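Skillbridge Training Centre, Grilinley site
Workshop and Stores: Periodic Safety Inspection
Date of inspection: Mon 27 December

1. Fire exits and signage: Satisfactory. Both doors open freely.
2. Extinguishers: Action required. Unit 31 is past its service label and must be exchanged before the workshop reopens.
3. Floor surfaces: Satisfactory. Worn matting at the Ondine Room entrance to be replaced by June.
4. Sheet materials and edges: Comment. Corrugated plastic with torn or frayed edges should be trimmed or taped before further use. 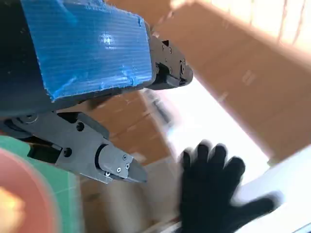 Item 4. Blue corrugated plastic panel, lower right corner frayed.

5. First aid box: Satisfactory. Eyewash in date.
6. Electrical testing: Of 1,161 items on the register, 92 are due for retest. The contractor, Liem, has been notified.
7. Storage racking: Action required. Load notices are missing from 2 bays. Nothing is to be added to these bays until notices are fitted.
8. Lighting: Satisfactory.

Completed actions must be entered in the site log and initialled by the duty supervisor.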